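Chapter 4: When to Look Again
Wilma Aerts
February 10, 2021

A planner works from a list of where things are. The list is correct at the moment the camera image is taken and gets worse from then on. In this chapter we write the part of the software that decides when the list is too old to use.

Our test task is small: blocks, a white board and a square marked out in black. The planner is given 40 milliseconds to choose a path and the pose of a block may be no more than 30 milliseconds old.

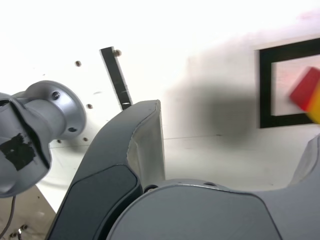
Saimi Ojala would set no age limit at all, and told us that a planner should ask how far a block could have gone, "which for a block at rest is nowhere, however old the reading". Her rule needs an estimate of speed, and we come to that in section 4.3. Until then we keep the fixed limit. Load the Jalton log and find entry 249, where the first stale pose is rejected.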